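01/05/2023, bench notes, bun cell

Okay, rules day! Dalia Belkadi and I finally sat down to fix the handling sheet for the two-arm food task, which has been a mess since April (my fault, mostly). The first thing we agreed on is that the lid gets its own parking spot, flat on the table to the left of the steamer, and neither arm starts on a bun until it's there. 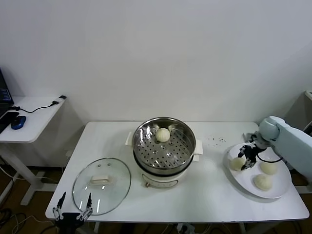
*Lid parked left, buns on the plate and one on the tray.*

Rule two is speed. I want the slow limit, 20 percent, whenever a gripper is over the plate or the pot, and full speed only in clear air. Dalibor Kubíček thinks that's overkill, but he's not the one writing up the pinch checks!
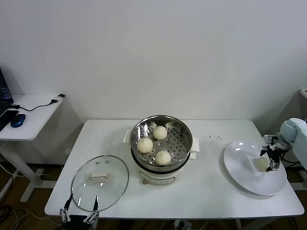 The limit goes in the Dratel config as a hard cap, so you can't just drag a slider past it when you're in a hurry (I've done it, we've all done it). Episode 3142 gets flagged for review under the new sheet.

Still open: camera checks. I'd like a look through every wrist view before a session, and a note in the log if anything's hazy.

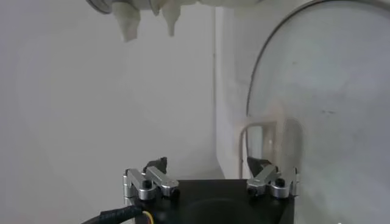 Naima Kabbaj wrote back that a look isn't a rule unless the sheet says who signs for it, and she wants initials on every line. Fine, adding a column tonight.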